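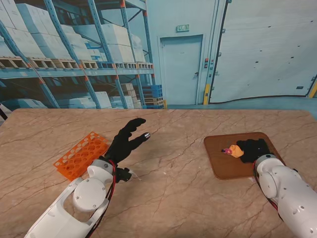
Monthly walk-round for the Mestbridge glass bead room

I rewrote the old sheet in November, after I'd filled it in for the third time and noticed I was ticking boxes for a sink we don't have anymore. So this is the new one, with my comments under each item. Bring a pencil, a flashlight, the spray bottle with dish soap and water in it, and a drink. It takes me most of a morning, though Wanda Gajewski does it faster than I do and finds more, which is a little annoying.

Mark each line OK, FIX or STOP. STOP means no torches get lit until it's sorted out, and you write it on the whiteboard as well as on the sheet.

1. Doors and the way out

Both doors open all the way. OK / FIX / STOP
The back door is the one to watch. Boxes migrate toward it. I've moved the same box of display stands away from that door every month since spring, and I still don't know who puts it back (I have a theory). If the door can't swing fully open, that's a STOP, even if you can squeeze past sideways.

Exit light works on the test button. OK / FIX
Hold the button for a slow count of ten. A quick jab tells you very little about the battery.

Floor clear between benches. OK / FIX
Stools pushed in, bags on the hooks. If there's a coat on the floor, hang it up and put FIX anyway, so we can see how often it happens.

2. Fuel and oxygen

Propane cylinder is outside in the cage, upright, cage locked. OK / STOP
No maybes here! The spare goes in the cage too. It does not spend the night in the hallway if the key is missing. Osvaldo Marino has the second key and he has told me he would rather be called at bedtime than find a cylinder next to the coat rack again.

Hoses checked bend by bend. OK / FIX / STOP
Run your hand slowly down the whole length and look at the places where it curves around the bench leg. Cracks, stiff spots, a shiny worn patch, a bit of tape somebody added and didn't mention. Tape on a hose is a STOP. I know it looks fine.

Soap test on every fitting. OK / STOP
Valves open, torches off, spray, wait, look. Bubbles that grow mean a leak. You need to get your face down low with the flashlight for bench four because the fitting is tucked behind the upright, and I skipped it once on a cold morning and felt guilty for a week.

Flashback arrestors in place on both lines. OK / STOP
Check the date tag. If you can't read the tag, write that down too.

Oxygen concentrators have space behind them. OK / FIX
A hand's width at least, and pull the filter out and look at it. Ours clog with fluff like a dryer does. Rinse, shake, let it dry all the way, put it back. There's a clean spare in the drawer so you don't have to stand there waiting.

3. Air

Hood fan on, tissue test. OK / STOP
Hold a strip of tissue at the edge of each hood. It should pull in and stay pulled in. If it flutters in and out, the duct wants looking at.

Make-up air vent is open. OK / FIX
People close it in winter. I get it, I really do, the draft goes straight down your neck. But the hood can't pull air that isn't coming in from somewhere. Aniela Borkowska made a little canvas screen that sends the draft sideways and it has helped a lot, so please leave the screen where it is and the vent open.

Room temperature written down. ____
Just the number off the wall thermometer. Summer before last we hit 79 before anyone had even turned on a torch, and having it on paper was what finally got us the second window.

CO alarm tested. OK / STOP
Test button, loud beep, done. Warn the pottery people next door first.

4. The kiln

Nothing stored on top of it or against it. OK / STOP
It can go up near 1000 degrees Fahrenheit, and the outside gets hot enough to hurt you too. Found on top of ours so far this year: a sketchbook, a roll of paper towels and a sandwich. The sandwich was mine.

Cord and plug. OK / STOP
Feel the plug after the kiln has been running an hour. Warm, fine. Hot, turn it off and call Timo Diekmann, and don't try a different outlet to see if that helps.

Door closes flat, no gaps. OK / FIX
Look for crumbly brick along the edge. Small chips I just note with a pencil sketch so the next person can see if they've grown.

5. Glass storage

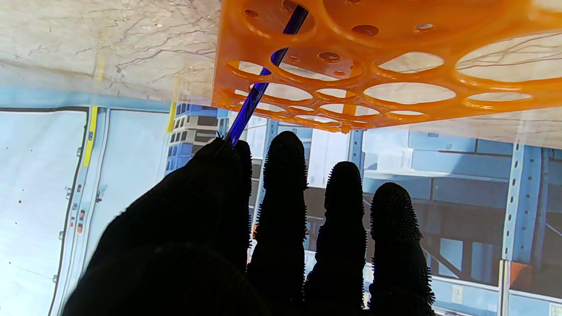

Storage was the weak part of the old sheet, which only asked if the shelves were "tidy." Tidy doesn't tell me much. What I want to know is whether the tubes are capped at the bottom, whether the heavy ones are on the low shelf, and whether any ends are sticking out at face height when you sit down. A full tube holds 100 rods or so and weighs more than you'd guess, so those go on the floor rack, always. Then there are the strays. A thin, glossy blue rod like the one held up there is easy to spot against black, but put it down on our navy bench mats and it's gone until you lean an elbow on it. So run a flashlight low across each mat and watch for the shine. Strays go in the jar by the door.

Tubes capped, heavy ones low. OK / FIX
No ends at face height. OK / FIX
Mats and drawers checked for strays. OK / FIX

Snapped ends in the metal bucket only. OK / FIX
Metal, with the lid. Not the recycling! A lot of our colors shouldn't go in with bottles, and the folks who empty the bins have hands.

Frit and powders closed and labeled. OK / FIX / STOP
Powder with the lid off is a STOP because of the dust. Wipe up with a damp cloth. Please don't sweep it, and please don't use the shop vac, the filter in it isn't good enough and we've all had that talk.

6. What people wear

Glasses on the hooks, lenses not scratched. OK / FIX
Count isn't important, condition is. If you wouldn't want to wear them for two hours, tag them.

Apron and sleeve check. OK / FIX
Cotton or leather near a torch. Fleece melts. I keep a couple of old denim shirts on the peg for visitors who turn up in a running top, and they need a wash now and then (my job, remind me).

Long hair ties in the dish. OK / FIX
Refill from the drawer.

7. Fire and first aid

Extinguisher gauge in the green, pin in, nothing in front of it. OK / STOP
Pick it up. It's surprising how many people in the room have never felt how heavy it is.

Burn kit. OK / FIX
Gel dressings in date, clean cling wrap, scissors that cut. The scissors wander off to the jewelry bench, so look there.

Cool running water within reach. OK / STOP
Turn the tap on. Let it run a full minute and see that it drains.

Tweezers and a magnifier for splinters. OK / FIX
Yulan Fan asked for a second pair of tweezers and she was right, the first pair was useless on anything small.

8. Last look before you lock up

Gas off at the cage, lines bled, torches closed.
Concentrators off.
Kiln either off or on its program, with a note saying which.
Hood fan left running ten minutes, then off.
Sheet signed and hung on the clip, old one in the blue binder.

If something is marked FIX two months in a row it gets moved up to STOP, and yes, that includes the small stuff. Yulan and I argued about this one for most of a Thursday evening and I came around to her side.

Still to do on my end: a bigger print version for people who hate my tiny boxes, and a separate page for the portable torches we take to the market. Until that page is ready, use sections 2 and 7 for the market kit and write "market" at the top.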